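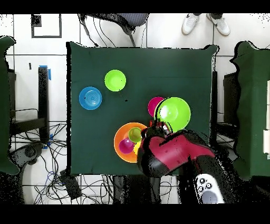
Bright plastic dishes on the green tablecloth.

The Summer I Finally Learned to Cook for a Crowd

I grew up in a house where dinner meant four people, and then I lived alone for years, so for most of my life I had no idea how to feed a big group. A recipe that said "serves 8" might as well have said "serves the navy." Then I moved to my current street, where people eat outside together all through the warm months, and I had to learn fast. I'm so glad I did!

My first try was in June, two summers ago. There were 16 of us and I made risotto. If you've ever made risotto for 16 you already know where this is going. I stood at the stove for the whole party with my hair stuck to my forehead, and by the time I carried out the last bowls the first people were onto dessert. It tasted fine. I talked to maybe two guests all night.

Tonantzin Salinas, who lives across the street from me, took me aside while we were washing up and told me to pick food that gets better while it sits. I've repeated that to so many people since then (sorry, Tonantzin, I should pay you every time). It changed the way I plan everything.

So what sits well? Beans, for a start. I do a huge pot of black beans with orange peel, a whole head of garlic and a couple of dried chiles, and I make it the day before. It goes into the fridge looking thin and plain and comes out thick and glossy. I buy the beans from a little shop called Tisita, where they sell them out of big bins and the woman behind the counter will tell you which ones came in most recently. I started out getting one bag at a time. Now I come home with enough to make my arms hurt.

Slaw is the other one. People will tell you slaw goes limp, and a creamy one does, but try it with lime juice, salt, a little sugar and lots of cilantro. Three hours in the bowl and it's lovely – still crunchy, but the cabbage has gone kind of sweet. I use half green and half purple, and I cut it by hand because my food processor turns it into confetti.

Then there's the chicken. Thighs, always thighs! I rub them with cumin, salt and a spoonful of Henare, a smoky pepper paste I first had at a friend's place and now put on almost everything, including eggs and one time popcorn. Two big sheet pans at 425 degrees until the skin gets dark at the edges, then I let them cool and pull the meat apart with my fingers. Warm or at room temperature, it gets eaten.

I do want to say something about rice, which scared me for a long time. On the stove I can manage a small pot and no more. Past that the bottom burns and the top is gravel. Baking it fixed all of that. Boiling water, rice, butter, salt, a deep pan with foil tight over the top, and into the oven. I fluff it with a fork and put the foil back on, and it stays hot for ages.

A few things I still get wrong:

I make too much dessert. Every time. Last time it was a sheet cake plus 200 tiny cookies, and I was leaving bags of cookies on porches for days.

I forget ice. I have driven to the store for ice in an apron, with flour on my face.

I never write down what I did, so when people ask for the slaw recipe I have to make it again just to find out what's in it. This blog is supposed to help with that!

Next up I want to try a big pot of pozole, which Tonantzin says I am ready for. She's lending me her tall pot and has already warned me that the hominy takes longer than I think. If you have a pozole you love, red or green, please leave it in the comments. I'm shopping this week and I haven't picked a color yet.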